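Picnic and porch supper tips, the short version

Kids want to eat outside, dishwasher is full, you have ten minutes. Read this bit first.

Plates. Buy paper ones with a proper rim, not the floppy flat kind. Two under anything with sauce. Three under ribs, trust me. Keep the stack in a zip bag or the bottom ones curl up from the damp.

Cups - write names on them before you pour. Marker won't take once the outside is sweaty.

Napkins blow away. Put a flat stone on top, or stuff them in a coffee mug standing up.

Cloth. Old bedsheet works. Old shower curtain works better, wipe it and done. For wind, sew a washer in each corner or just clip it. Binder clips are fine on a thin table edge, for a thick one you want the spring clamps from the hardware aisle.

Ice: freeze water in a loaf pan the night before. One big block lasts way longer than a bag of cubes, and you can chip off what you need.

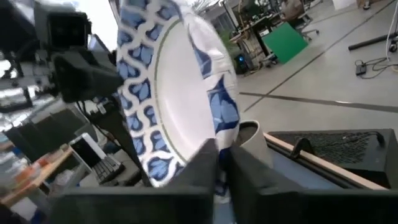
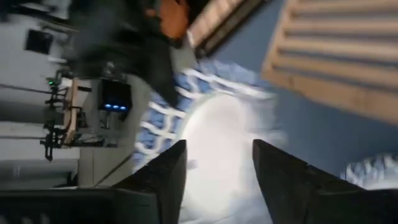

DUNMORE FALLS, 15/05/2020

Stains next, as I keep getting asked. Get to them the same night. Tomorow is too late for berry.

Ketchup and BBQ sauce - scrape, don't rub. Cold water from the back side of the cloth, dish soap, leave it while you put the food away. Rinse. Still orange? Hang it in full sun, damp. Does more than any spray I've bought.

Grease: cornstarch or baby powder, plenty of it. Walk away. Brush off, then dish soap. Never in the dryer until the mark is gone, heat sets it for good.

Grass. White vinegar and water, half and half, old toothbrush.

Berry: boiling water poured through from up high, cloth stretched over a bowl with a rubber band. Cotton only!! Amparo Sánchez wrote in to say she does cherry the same way and adds a squeeze of lemon after. Haven't tried it on colors.

Wax - ice cube till it snaps off, then brown paper and a warm iron for the rest. No steam.

Folding. Fold the cloth in half with the crumbs inside, carry it to the grass, shake it there. Then fold lengthwise and roll it round a cardboard tube so there's no creases next time. Wrapping paper tubes are about right for a small one.

What lives in my basket all summer so I never have to pack it:
bottle opener
salt in an old film can
two trash bags, one for cans
damp washcloth in a sandwich bag (swap it out every trip, obviosly)
matches in a jar
six clips

Ants - set table legs in tuna cans with an inch of water. Looks silly. Ants don't cross it. On the ground you're on your own, just keep the sweet stuff in a lidded tub and shut it between helpings.

Birdie Kincaid asked about potato salad. Bowl of salad inside a bigger bowl of ice, and back in the cooler after everyone's had a first go. Two hours out at most, one if it's really hot. Don't save the leftovers from the table bowl.

More in June, mostly coolers and how to get the smell out of them. Send me yours.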